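Research > Manipulation > Threads

Print this page | E-mail this page

1/ Short thread on the relabelling method we've been using for tabletop pick-and-place. The write-up is with Plurkaritz for internal review, so this is the plain version, with the numbers we're allowed to share.

2/ The problem first. You collect demonstrations by teleoperation. Each one gets a language instruction, typed before the operator starts. The operator then does something slightly different. The instruction says "put the strawberry on the plate" and there are two strawberries. Which one did the annotator mean? The policy has no way to know, and neither does the person scoring it later.

3/ The usual fix is to write longer instructions before collection. We tried that in August. Operators slowed down and still picked the wrong object when two were alike, as they were reading one thing and watching another.

4/ So we moved the labelling to after the episode. The operator gets a loose goal (food onto a dish, cup to one side). When the gripper opens for the last time, a script pulls the start and end views and drafts a label from the difference between them. A person accepts it, edits it or throws the episode out.

5/ The script is called Tinumeck. It isn't clever. It segments both views, matches segments by colour and shape, and lists whatever has moved more than a set distance. The label is then filled in from a template: object, start relation, end relation.
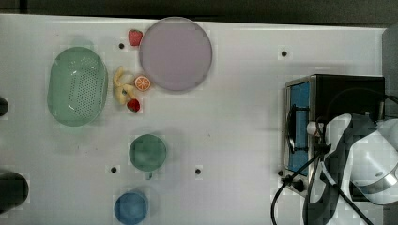
6/ Relations are where most of the work went. "Left of the plate" is fine. "Near the plate" is useless, and we banned it. If two objects share a name, the label has to carry a second relation that separates them, e.g. "the strawberry below the banana". If no such relation exists, the episode is dropped.

7/ All directions are in the overhead view, never the operator's. We had both in the data for a while and it did real damage. If you take one thing from this thread, pick a reference view and write it at the top of the labelling guide.

8/ Test setup: 18 object layouts held out of training, same policy architecture, same training steps, same episodes. Only the labels differ. Five trials per layout per condition. Success means the named object ends in the named place and has been released. Right place, wrong object is a fail.

9/ Result: with relabelled data the policy succeeded on 73 per cent of trials. The gain over the pre-written labels was 13 points. Most of it comes from layouts with duplicate objects. On layouts where every object is different the two conditions are close enough that I wouldn't claim anything.

10/ What didn't improve: grasping. Thin-rimmed dishes and cup handles fail as often as before. Labels were never going to fix that. Same for anything placed close to a tall object, where the arm has to come in at an awkward angle.

11/ Known weakness: the matcher confuses objects of the same colour when one partly hides the other. It also misses rotation. Turn a cup so the handle faces the other way, leave it in the same spot, and Tinumeck reports no change. We add those labels by hand for now.

12/ Another one – it only sees start and end. An object picked up and put back leaves no trace in the draft. For single-step tasks we can live with that. For longer ones you'd need to cut the episode at each gripper opening, and we haven't tested how well that holds up.

13/ On cost: review is quick when the draft is right and slow when it's wrong, so the average tells you very little. We log edits by type instead. Wrong relation is the most common, then wrong object name, then missing object.

14/ Someone at Stöcker asked if a larger vision-language model could replace the template. Probably, for the wording. We tried one on a small batch and the sentences read better, but it sometimes named objects that hadn't moved. The template can't do that unless the matcher has already gone wrong, and a matcher error is easier to trace.

15/ The labelling guide and the relation list will go up on the Flivemen page once review is done. Code later, after the hard-coded paths are out of it. Questions about the scoring rules are welcome, particularly from groups who count partial placements differently.

41 shares | 9 comments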